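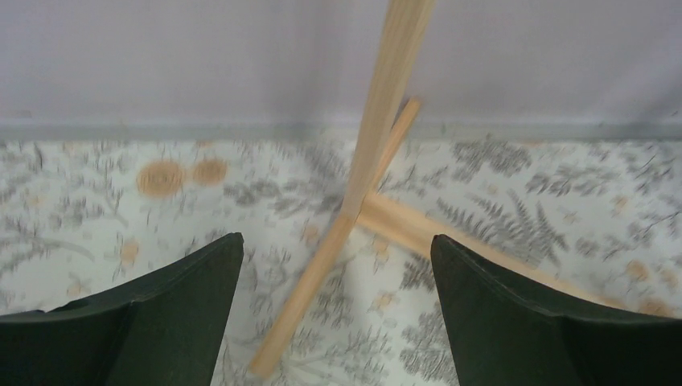
Pornau asked in the issue tracker whether the kerning tables cover accented capitals. They do as of release 2, but only for the Latin set. Cyrillic pairs are still inherited from the base glyph, and Pornau's follow-up, that this leaves a visible gap after Г, is correct and remains open.

Nellow Kerning Pairs

Contents
pairs.csv — 2,356 rows, one per glyph pair
classes.csv — left and right kerning classes
holdout.txt — 1,813 words for proofing

Source
Values were exported from two text families, Modov and Holanda, in regular weight. Italics are not included. Units are thousandths of an em; negative values bring glyphs closer together.

Columns
left, right: glyph names
value: signed integer
family: modov or holanda
flag: 1 if the value was set by hand, 0 if it came from a class

Known issues
Quote marks next to A and J are kerned too tightly in Holanda at display sizes. Pairs with a figure on either side assume proportional figures — drop them for tabular settings.

Changes
Release 2, December 2, 2021: added 500 accented pairs, removed duplicates left over from the October export.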